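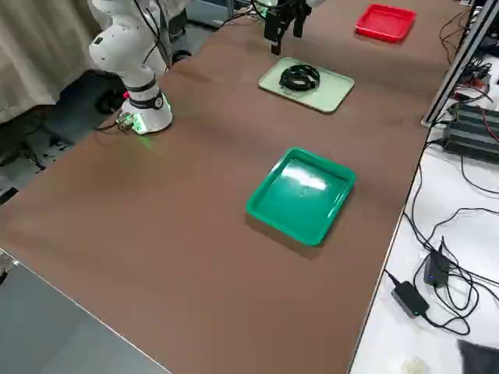 Cenivon opens orders for two-arm tray sorting kit

2021-08-03

Cenivon has put its Mernard bench kit on general sale after a trial run that began in March. Two arms, software, grippers and a year of phone support. First batch is 124 units, with 1000 planned if orders hold up.

The kit is meant for small workshops that handle cables, adapters and other awkward bits in trays. Setup is done from a tablet, no code needed for basic jobs. Cenivon says a new tray layout can be taught in 203 seconds, though that figure is the firm's own and we havent timed it.

"People have been buying one arm and then wishing they had a second," said Liis Rätsep, product lead at Cenivon. "So we sell them as a pair. Same controller, same warranty."

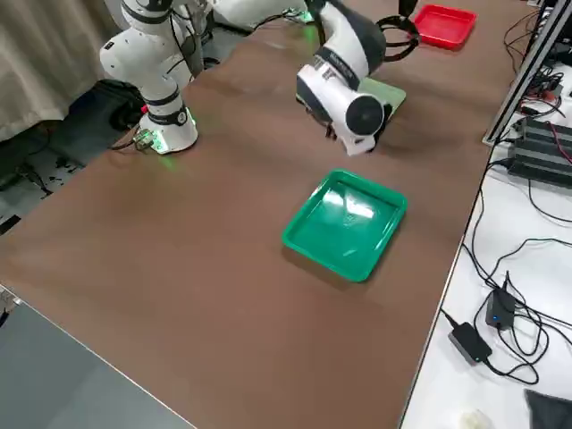

Mernard's grippers come ready fitted, with spare fingers in the box. Buyers supply their own bench and trays. Bright colours are recommended, and flat ones with raised sides seem to suit it best, like the green and red pair on the brown tabletop. A ring at the foot of the arm lights up green. Shops wanting other colours for the ring will have to wait for an update, no date yet.

Power and cabling need thinking about before delivery. The adapters sit off the arms, so allow for a second surface next to the bench. Cable covers are extra.

Not everyone is sold. Kęstutis Kazlauskienė runs the repair line at Skimmont, one of the trial sites, and has kept the kit on. Complaints all the same: the manual is thin, support closes too early and soft cables still need a second go now and then. "Good on boxes. Leads, it depends on the lead," was the verdict.

Rival maker Cheon is expected to show a similar set later in the year. No price from them.

Mernard orders go through Cenivon's own site only, delivery in order recieved. Trial sites get first pick of the slots. Spares are listed seperately under part 412.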